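Toy check, playroom at the Ulinitz house – February 8, 2026

I do this twice a year, now and again in May, and I always swear I'll keep it short. Ha.

- [x] **Shelf anchored to wall.** Solid. I hung on it a bit and it didn't budge.
- [x] **Outlet covers.** All in. The one behind the Todeck bin was stiff, so I left it alone!
- [ ] **Battery doors screwed shut.** Two failed. The Skukik drum is missing its screw completely, and the singing phone has one that just spins. Both are up on the high shelf until I find replacements.
- [x] **Wooden blocks.** Sanded one corner, no splinters anywhere else.
- [ ] **Toy chest lid.** Still drops too fast. I ordered a soft-close hinge from Esteves (roughly 300 pieces of hardware in that catalog and I needed the one that was out of stock).
- [ ] **Soft toys, seams and small parts.** I tug every seam, ear and limb, then go after the eyes and nose with my fingernails. Anything with a bead eye or a ribbon gets a second look – the little blue teddy has a bead eye and a pink bow at the neck, so it's a big-kid toy for now.

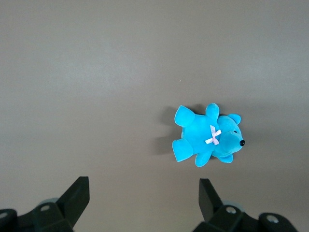 I may snip the bow off and stitch the neck flat, but it's kind of the best part of the bear, so I keep putting it off. The eyes would have to be embroidered too before it goes anywhere near the crib.

- [x] **Strings and cords.** Pull toys all short enough. Blind cord is wrapped on its cleat.

Still to do: screws, hinge, bear.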